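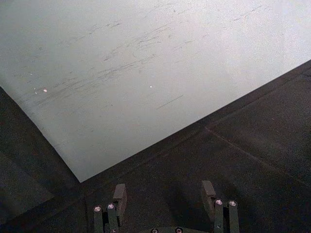 By the middle of June most of the school has its windows open and its mind on the lake, but the robotics club at Prulen is still at it, and happily so. Valter Kristiansen has coached the group for 3 years, and he has a way of wandering between the tables that makes everybody slow down a little – which is what you want this close to the Drirneo Cup.

The students have to pick up small parts, carry them across and set them down gently, and almost 500 practice runs have gone into getting that right. "They argue over a finger pad the way my brothers argued over cars," Kristiansen told me, laughing, and then he went off to settle an argument over a finger pad. The team leaves for Clarkumar on 23 June 2018, with sandwiches.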